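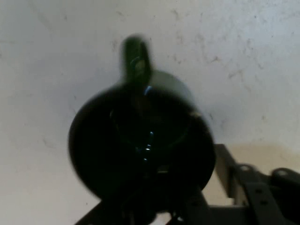 Learning to Like the Second Cup

Kitchen Notes > Tea > Slow Mornings

Search this blog Type and press enter

I grew up in a house where tea was made one way, boiled hard in a pan with milk and far too much sugar, and I was well into my thirties before it crossed my mind that there might be another way to go about it. Then I spent a rainy week in March visiting my friend Aishwarya in Stomthorpe, and she put me on a diet of loose green leaves and patience (mostly patience, if I'm telling the truth!).

Her rule is that you never judge a tea by the first cup. She steeps it for 60 seconds, pours it, sips it politely and then goes again with the same leaves, 120 seconds this time, and that second cup is the one she sits down for. I thought it tasted like lawn. By the end of the week I was getting up early so I could have the kitchen to myself and drink it looking out at her neighbor's plum tree, which was just thinking about blooming.

Since coming home I've kept it up, more or less. The water here is harder than hers and leaves a film on everything, so I let the kettle cool for a good long while and use a bit less leaf than the packet says. My mother came to stay and tried a cup — she added milk, of course, and then sugar, and then asked where I kept the proper tea. I made her a pan of the old stuff and had some too, and we stood at the stove talking about my aunt's wedding until it nearly boiled over.

I still haven't found a decent leaf in town. If anyone knows a shop out Sillesberg way that sells it by weight, please leave me a note in the comments.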